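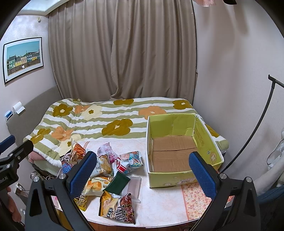
**Valtier quilt, wavy stripe with the big flowers -- four stars, grudgingly**

I wanted a plain gray quilt. Maham Hashmi, who shares the room and the rent, wanted flowers, and we settled on flowers.

The stripes are sage and white and they wobble, so you can never tell if the bed is made straight. I count this as a feature. The orange blooms are louder than they looked on the Fonumside site, and the olive-brown ones are about the size of a dinner plate. My aunt asked if it was vintage. I said yes.

It's thick. Very good in December, and I'll report back in April when I'm sleeping on top of it. It has been through the wash 2 times so far and the stitching held, though it took up the entire dryer and came out with one sock I'd written off.

Minus a star for the price ($344, before shipping) and for the corners, which never quite reach over whatever you've got underneath. The Strebel version was $551 and came in beige. I can be beige for free.

Would buy again, if outvoted.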